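3.2 Tableware and the protected table

The second group of households, 6 of the 18 in the study, took their main meals at a round table in the same room where food was prepared. In these homes the table was rarely cleared all the way. Plates and bowls came back to it after washing and were sorted there before going into the cupboard, and the covering on the table had to put up with both jobs.

Most of these tables were dressed in layers. A decorative cloth or runner lay underneath, and a transparent cover went on top. Residents spoke of the two layers as one thing, "the tablecloth," and only separated them when we asked about cleaning. The clear layer was wiped after each meal. The cloth under it was taken out and washed far less often, in one household only in March, before the spring visits. Hegde (our second author, Anil Hegde, who did the home interviews) noted that residents chose the under-layer for its pattern and the upper layer for its price.

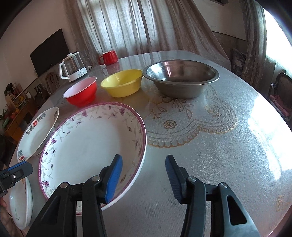

Mixed sets were the rule. Porcelain, plastic and stainless steel were kept together and handled in the same round of sorting, although they were used for different things. Residents gave porcelain plates to guests and to the older members of the family. Plastic bowls went to children, or held fruit and shelled nuts. Steel basins were for washing greens and mixing dough and seldom held food at the meal itself. Figure 4 shows a table from this group with plates of differing patterns toward the front and three bowls set across the middle: red plastic, yellow plastic and stainless steel. One of the smaller plates carries double-happiness characters on its rim.

Plates with the double-happiness sign came up in four of the interviews. They had been wedding gifts, and the sets had shrunk over the years. No household had replaced a broken piece with a matching one – the patterns were no longer sold, or the residents had not looked. New plates were bought singly and joined the pile. As a result, pattern told residents a good deal about when a plate had entered the home but very little about where it should be stored.

Size did that work. When asked to put things away as they normally would, residents in five of the homes grouped pieces by width first and by material second. The exception was a couple who kept all plastic on a low shelf within reach of their 2 grandchildren.

Figure 4. Plates and bowls on a round table with a lace-patterned runner under a transparent tablecloth.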